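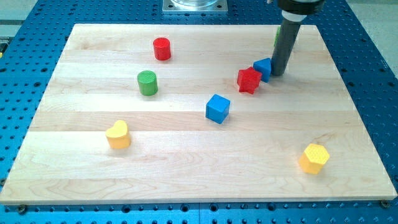 1/ Caring for wooden work surfaces: guidance from the Stokton Community Kitchen for members and hirers. Please read all the posts in this thread before your next booking.

2/ The kitchen reopens to members this Sunday. Over the summer we received a good many questions about the maple boards and counters, and the answers given at the desk have not always agreed. The advice set out in these posts replaces the sheet dated October that was pinned beside the sinks.

3/ Daily cleaning. Wash the surface with warm water, a soft cloth and a small amount of dish soap. Wipe along the grain. Rinse with a second cloth that has been wrung out well, then dry at once with a towel. Do not leave a board to drain flat on a counter. Stand it on its long edge with air on both faces.

4/ No wooden item may go in the dishwasher. This applies to spoons and rolling pins as well as boards. Glued seams open under heat and long soaking, and a board with an open seam must be taken out of use until it has been repaired.

5/ Raw meat, poultry and fish are to be prepared on the plastic boards stored under counter 4. Members who use a wooden board for these foods by mistake should tell the supervisor on duty, who will clean and sanitize it before the next group arrives.

6/ Stains. Coffee, beets and turmeric will mark maple. Sprinkle coarse salt over the mark, rub with half a lemon, leave for a few minutes and rinse. A faint shadow may remain. It does no harm, and members should not try to scrape it away with a knife.

7/ Odors. Onion and garlic respond to a paste of baking soda and water, rubbed in and rinsed off. Please do not use scented sprays on any surface that touches food.

8/ Oiling. Boards are oiled every month with food-grade mineral oil. The surface must be fully dry beforehand – overnight is best. Spread the oil with a lint-free cloth, let it stand, and wipe off what has not soaked in. Cooking oils such as olive or sunflower turn rancid and are not permitted.

9/ Several members asked about wax. A mixture of beeswax and mineral oil may be applied after oiling, and the kitchen keeps a jar for this purpose. Elżbieta Wasilewska, who looks after our equipment, is glad to show anyone how it is done. She is at the kitchen on Sunday from 7 a.m.

10/ Sanding. Light scratches can be removed with 300-grit paper, working with the grain only. Deeper cuts need a coarser paper first, and that work is reserved for staff. Please write the board number in the repair book and place the board on the lower shelf.

11/ Warping. A board that rocks on the counter has usually been wet on one side only. Turn it over, dampen the hollow face lightly and leave it out of direct sun for a day or two. If it has not settled by then, enter it in the repair book.

12/ Hirers are reminded that hot pans belong on the metal trivets. Scorch marks go deeper than they look, and the cost of resurfacing will be taken from the deposit.

13/ Correction to post 8: the oil is kept in the tall cupboard next to the pantry door. The cupboard by the office now holds cleaning supplies only.

14/ Members who would like a printed copy may ask for leaflet 593 at the desk. A Polish version, prepared by Stanisława Zieliński, is kept in the same rack. Questions about boards brought from home can be left in the book – we will reply in this thread.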